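# A morning with the folding cell

At half past seven the Lasto workshop in Ternero is still quiet, and the first thing switched on is the kettle. The folding cell comes second. It has two arms, one table and three walls papered in pink with red strawberries, and it needs 40 minutes of care before it is allowed to touch any clothes.

I came to see the folding. What I saw mostly was the care, and I don't regret it.

The work starts with the grippers. Each jaw is opened and closed by hand command, slowly, and the technician listens. Then the jaws are wiped with a dry cloth. Dark wool-like fabrics are the worst, I was told, as they leave fluff in the small gap behind the fingers, and after 300 folds the gap can be so full that the jaw does not close completely. The software believes it is closed. The garment then slips, and people spend an hour looking for a fault in the program.

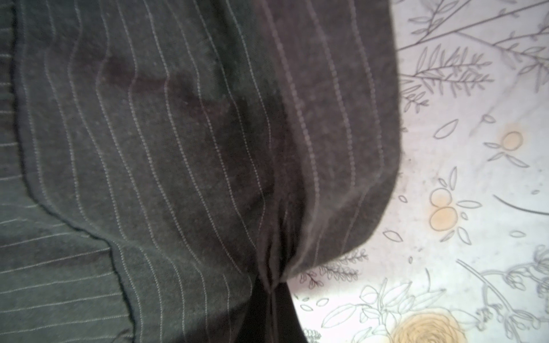
After the grippers come the wrist cameras. A fingerprint on the lens is enough to make thin stripes melt together, and stripes are what the system at Lasto uses to understand which layer lies on top. So the lens is cleaned, a test cloth is put on the table, and both arms move over it one after the other. If the two cameras do not agree on where a corner is, the mounts are loosened and set again. There are 3 small screws on each mount, and the order in which they are tightened matters more than I expected.

The cables get the longest look. They run in black corrugated tubes along the outside of the arms, with a loop left at the elbow. If the loop is too short, the tube pulls on the connector each time the arm stretches. If it is too long, it can drag on the table and take a sleeve with it. The workshop diary, a paper one, shows that the left loop was changed in November after 181 hours of running, and again soon after - the second time only by the width of a thumb.

Then the table. The mat is smoothed flat, because a wrinkle in it can be gripped as easily as a hem. The waiting clothes go into the turquoise basket at the back, and the first piece is laid between the arms.

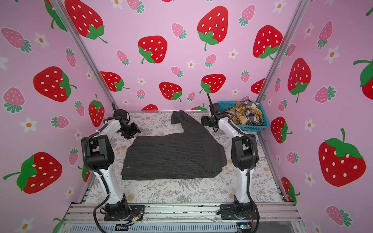
A technician from Zerkness, the company that services the cell, told me that the basket is too near to the right arm and that he has written so in two reports. He would move it off the table completely. In his opinion most repairs he makes there begin with a small contact which looked harmless, and a bent finger costs more than a longer reach.

Lasto has not decided. The spare fingers come from Hassanpour, in a flat box under the bench, and there were two pairs left in it when I visited. The diary is now at entry 461. Many of the entries are only one line, for example "right jaw, fluff, cleaned", followed by the time. By ten past eight that morning's line was also written, and the arms were started.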